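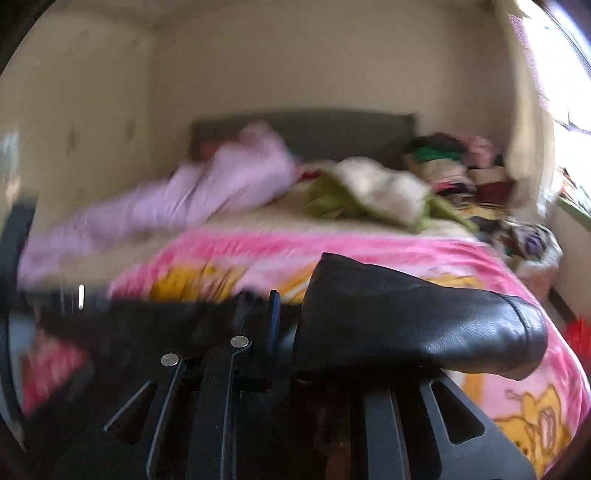 Plollach, 18th July

I have owned a good many black slip-ons in my life and loved none of them. They are what you buy when an invitation says "smart" and your only other pair has mud on it. So when Solène Hamel told me she had found a decent leather pair by Dravell, and that she was wearing them by choice, I ordered some out of plain nosiness. I have now had them for 26 days, which in my house counts as a long-term test.

First, the look. The toe is round, thank goodness. I am too old for points and too vain for squares. The leather has a bit of a shine to it but stops short of the school-uniform gloss that shows every fingerprint. It has creased across the top, finely, in the way that leather does when somebody bends it several thousand times on a hill. Anyone who wants a shoe to stay as smooth as it was in the box should leave it in the box.

Comfort is a tale of two heels. The left was fine from the first morning. The right gave me a blister by the time I reached the post office and a second one on the way back, and for the best part of a week I went about with plasters on and a look of private suffering. Then it gave in. I have since walked the six miles to Plilo and home in them (the bus had other ideas) and had nothing worse than tired feet.

The fit is on the long side. I am a 6 in everything and could have gone down half a size, except that Dravell doesn't do half sizes and seems quite proud of it. A thin insole sorted it out. Clémence Marty has wide feet and strong opinions, and tried mine on in my spare room, next to the bed with the hot pink blanket with the Winnie-the-Pooh sort of bears on it. Her verdict was that they were "all right for a narrow person", so there you are.

Getting them on is easy enough once you own a shoehorn. Without one you do a sort of hopping dance and tread the back down, and the back doesn't forgive you. I did it twice and there is now a soft fold behind my right ankle that polish won't shift.

As for rain, I wouldn't. They will put up with a shower, but a proper soaking at my niece's sports day in June - yes, I wore an older pair of the same sort to a sports day - taught me what leather soles think of wet grass, and the Dravells have the same slippery bottoms. Mine are going to the cobbler for a rubber layer before autumn. Add that to the price in your head.

I also looked at the Cuervo version, which costs less and has a thicker sole. It squeaks. I walked up and down the shop in it and the whole place knew where I was.

Four stars out of five for the Dravells. One off for the right heel, and I did think about taking half off for the box, whose lid gave way the first time I picked it up. Solène has bought a second pair in brown. I'm holding out until the sale.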